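3.2. Disposición de los objetos y criterio de orden

El análisis de las tareas domésticas de recogida suele partir de inventarios amplios, como el catálogo Kemavura, que reúne 3.868 artículos de uso cotidiano. Para este apartado se adoptó un repertorio mucho más reducido, con el fin de aislar un solo factor: la relación entre los objetos dispersos sobre una mesa y el recipiente que ha de contenerlos. Barbieri y Cui (Guido Barbieri y Zeyu Cui, informe Rineck) denominan a esta relación «distancia de guardado» y la distinguen de la mera proximidad física.

Las disposiciones se clasificaron según la escala Demissie, que contempla hasta 14 grados de dispersión. Se consideró ordenada toda superficie cuyos objetos sueltos compartieran un mismo recipiente, con independencia de su colocación interior.
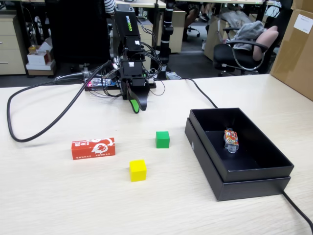 Figura 2. Caja roja con caracteres chinos, cubos de madera verde y amarillo y caja de cartón negra abierta, con un artículo envuelto en su interior.

El recipiente abierto plantea una dificultad de clasificación. Cuando la tapa se coloca bajo la base, ambas piezas ocupan una única huella y la superficie libre aumenta; cuando se deja aparte, pasa a ser un elemento más que debe ordenarse. En la codificación se optó por tratar la tapa encajada como parte del recipiente — criterio que coincide con el del protocolo Skurkum — y por registrar la tapa suelta como objeto independiente.

Los envases comerciales y las piezas geométricas se codificaron por separado. En los primeros se anotó además la cara de apoyo, dato que no procede en el caso de los cubos.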